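Home | Kitchen | Workshop | Robots
July 30, 2020, by Radek Jelínek

Teaching two arms a screwdriver handover? Go slow! Guide both by remote control and pause before either one lets go.

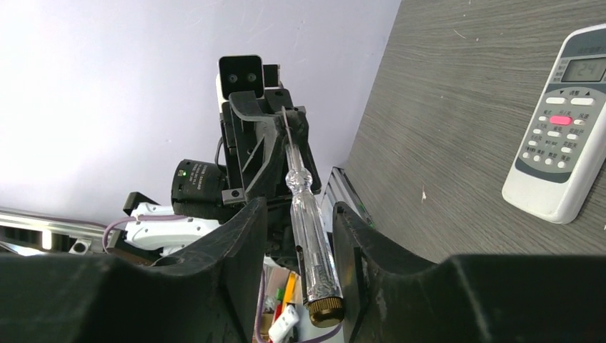
Clear handle, metal blade, two grippers

I love this part: save only the smooth runs. I kept 141 of 200.
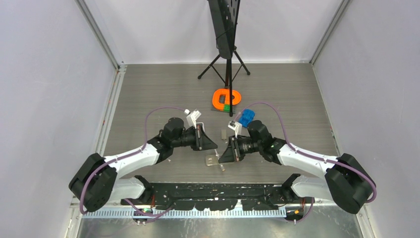

Both arms angled toward the middle

Comments
Kolev: Pausing helped a lot, thanks!
Varnlow: Do you loop your cables too?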